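Clearing the Table at Temilari: Zdeňka Vaněk on Order of Work

Zdeňka Vaněk has run the dish return at Temilari, a canteen in Uditz, for two years. The kitchen handles 336 place settings on a full day, and her main concern is the stretch between the end of a meal and the wash.

"Most breakage happens on the table," she said. "People stack a bowl on a plate, lift the tray, and the bowl slides. The sink gets blamed for it."

Her procedure starts with sorting. Leftover food goes to one side, wrappers and tissues to another, and dishes stay on the serving tray until there is a free slot in the rack. She does not allow scraping over the rack.

"Rice is the worst. One grain dries on a peg and you find it on a clean cup. So loose rice gets its own tray, a dark one if we have it – you can see what is left."
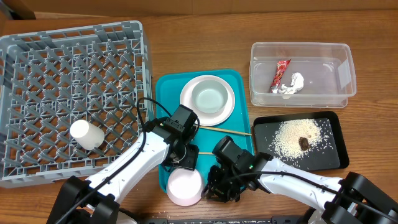

Wrappers go into a clear container for the same reason, Vaněk said. A spoon or a cup dropped in by mistake can be spotted through the wall before the contents are thrown out. In June she checked 91 discarded loads and recovered two teaspoons.

The rack follows a fixed order: cups first, then bowls, then plates. Cups are placed with the open end down. "On its side, a cup holds water. I turn it before the rack moves, every time."

Chopsticks are taken off the tray last and washed separately. Vaněk tried loading them flat in the open cells, but they fell through or crossed the pegs. She now uses a closed-mesh holder from Dambrauskienė, and has 600 pairs in rotation.

Asked whether a larger rack would save time, she said no. "We tested the Urnness one. It took more plates, but it covered half the table, and then there was no place to sort."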